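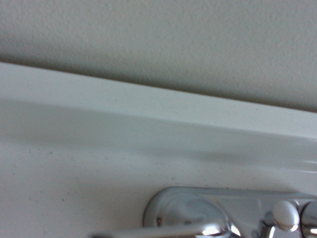

Can a robot clean your bathroom yet? Parts of it, slowly, if someone is standing by with a towel and a free afternoon.

I get asked some version of this every time I write about home robots, and I've been giving a mushy answer for years, so let me try to give a better one. I spend a lot of time reading demos, watching demos, and (when a company is feeling brave) standing in a room with the demo. I also clean my own bathroom, badly, on a schedule I won't share here. I feel qualified on both ends.

Start with the sink, the chore I'd hand over first. It sounds like nothing! You wipe it. But think about what "wipe it" covers. White enamel, a raised ledge against the wall, a long curve down from that ledge, then a flat stretch with tiny dark specks all over it, and then a bunch of chrome. The big smooth areas are the easy money. A machine that can hold a sponge and press at a steady force will do those fine, and I've watched it happen. The specks are where I start to worry. Is that dust? Grit? Some mineral thing that has bonded with the sink and now pays rent? I poke it with a fingernail and I know. A robot has to guess from how it looks, or scrub everything as if it's the worst case.

And then the faucet. Chrome is a mean trick to play on a camera. Every shiny curve is full of the white and gray of whatever is next to it, so half of what the robot sees on the metal is really the sink. Add a lever and a little white-capped knob on a short neck, all close together, and you've got the exact spot where my own rag gets stuck. I use a corner of cloth and a finger, and I'm not thinking at all while I do it.

I saw a prototype from Osness in January that took on a sink a lot like mine. It did the open parts in one go and I was impressed, I'll admit it, I may have clapped. Then it reached the faucet and slowed way down, made a careful pass along the front, and left the back alone. The folks there were upfront that the back of the faucet is a known sore point. Their log for that robot had 2,808 wiping attempts in it, and 1,759 of those got marked good enough to leave. I like that they have a "good enough to leave" mark. I have one too, and mine is a lot looser.

Sonance is going at it from the other side, with a narrow tool that does only fixtures and skips the bowl. Smart, I think, though now you own a machine that cleans the faucet and you still have a sink to do.

So do I think we're close? Closer than I would've said six years ago, when the robots I saw couldn't find the sink. What bugs me is the way people talk about chores as if one is one job. The easy stretch of wiping a sink is solved, or near enough. The last bit, the seam by the wall and the crud behind the knob, is the reason I put off cleaning in the first place, and a helper that leaves me exactly that bit hasn't saved me much dread. Time, sure. Dread, no.

I'd still take one. If somebody sold me a thing that did the flat parts every night and let me handle the faucet with my rag, I'd find a place for it, even in my bathroom, where there's barely a place for me. I just wouldn't pay car money for it, and right now car money is what the parts cost.

1,612 shares | 6 comments

Filed under: Home Tech, Robots, Opinion

We use cookies to remember your settings and see which stories get read. By staying on this site you agree to our cookie policy.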